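Filter swap task in the Skomer sim pack - gripper closes on the hub and the cover stays put

Posted by Quang Quách in Simulation and Grippers
Tags: skomer, filter change, two-finger, contact, trial license

We are on the trial license of the Skomer maintenance pack and I have until 21st December to tell my manager whether we should buy it. The pack sells for 445 a seat, so it is not a huge amount of money, but we would need seats for the whole group and I don't want to recommend it if the main task we care about can't be finished.

The task is the filter swap. The robot is supposed to take hold of the knob in the middle of the round cover, push in, turn a quarter turn and pull the cover off. We use our own arm model with the stock two-finger gripper that comes with the pack. The wrist view is on, and that is what I watch while it runs.

What I get is this. The approach is fine. The fingers close and the contact flag goes true on both. Then the wrist turns the full 90 degrees and the cover does not move at all. The joint readout for the cover stays at zero. On some runs the fingers slide off and on others they stay on and the hub seems to take the load with no result. I have raised the grip force twice. I have also tried the slower wrist speed from the tutorial. I am on the October build and have not changed the cover asset.

Is this a bug in the pack or am I missing a setting? And if anybody has bought it, is it worth the money for this kind of work? 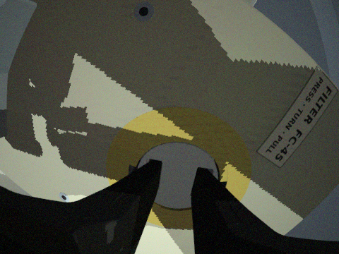
Two more things I should have put in at the start. The physics step is at the default, 1000 per second, and the machine keeps up with it without trouble. The order of moves in my script is approach, close, turn, pull, which I took from the valve task in the same pack and changed as little as I could. The cover is the one labeled FILTER FC-45. I have not touched the friction values on the fingers or on the yellow ring, and I don't know if the ring is meant to be part of the grip or if it is only there for looks. The manual has one line on it and the line says "see asset notes", and I can't find the asset notes.

Otis Blackwood
Accepted by the poster

Your order of moves is the problem, or most of it. Read the label on the cover in your own picture. It says PRESS, TURN, PULL, and your script has no press. The valve task doesn't need one, so if you copied from there you would never have had it.

The cover in the filter task has a latch on it. The turn joint is locked until the hub has been pushed in past a set depth, and it has to stay in while the wrist turns. If you close and turn without pushing, both fingers report contact, the wrist goes around, and the joint stays at zero. I had the same result on my first day with it.

What to do:

Close on the hub as you do now. Then move the wrist 2 mm along the approach axis, toward the cover. Use the force-limited move for this and not the plain position move. With the plain move the arm will try to reach the target whatever is in the way, and the fingers can get pushed off the hub.

Wait until the field called latch_state changes. It is in the task state output, but it is hidden by default in the viewer. Open the task panel, go to advanced, and check the box for internal states.

Keep the push on and turn. After the turn, let the push go before you start the pull. If you pull with the push still commanded, the two will fight and you will see the arm shake.

On the ring, leave it out of the grip. It is a separate body from the hub in the asset, and it is fixed to the cover plate. If a finger touches both while you turn, you get drag on that finger, and that may be where your sliding runs come from. I would look at how deep the fingertips are when they close. Back them off a little if the collision view shows them touching the ring. You can turn on the collision shapes in the same advanced panel. Don't judge it from the wrist view, since the collision shapes are a bit larger than what gets drawn.

The asset notes do exist. They are not in the manual folder. Look in the install folder under tasks, then filter, then notes. It is a text file and the latch depth is in there, along with the friction values for each body.

As for buying it: we bought it last year and still use it. The filter and valve tasks are good. The contact is stable at the default step, and the latch behaves close enough to the real covers we work with that a script that passes in the sim usually needs only small changes on the arm. The hose task is poor and I would not pay for that one. The documentation is thin, as you have found. Support answers email but it can take some days.

Farura

I would not buy it. We tried it and went with Futlow, which costs more but has better manuals. The lighting in Skomer is also rough, with blocky edges on all the shadows unless you turn up the shadow resolution, and that slows everything down. If you are training anything on the camera images you will want to think about that.

Did you try reinstalling? Sometimes the assets don't unpack all the way.

Begay

Agree with Otis on the press step. One thing to add: if you use your own arm model, check that the tool frame points the way the task expects. Ours had the approach axis flipped, so our "push" was a small pull. The latch never changed state and we lost most of an afternoon on grip force before anyone looked at the frame. Draw the axes in the viewer before you start tuning anything.

Also, the trial can be extended once. You have to write and ask before it runs out, there is no button for it.

Comment from Quang Quách

Thanks. I added the press with the force-limited move and the latch state changed on the first run. The turn joint now reads 90 at the end. One of the fingers was touching the ring in the collision view, so I backed the tips off and have not had a slide since. The tool frame was fine in our case. The pull still shakes a little at the start and I think I am letting the push go too late. I will work on that next, and I have written to ask for the extension.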